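Takside Household Loans – Frequently Asked Questions

Who may borrow from the collection?
Any resident aged 18 or over who holds a Takside card. Cards are issued free of charge at the Plandska desk on proof of address.

How many items may I have at one time?
Each card covers 2 items. Large sets, such as the Baumgart dinner service, count as one item.
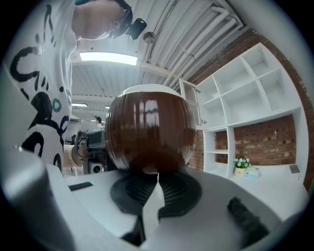

Ribbed pot with white lid, dark brown.

How long is the loan period?
Loans run for one month and may be renewed once, unless another borrower has placed a request.

What happens if an item is broken?
Please report breakages to the desk on extension 212. Borrowers are charged the replacement cost shown in the catalogue – fair wear is not charged.

May I return items at Drevero?
Yes, during opening hours. Glass and china must be handed to a member of staff and may not be left in the drop box.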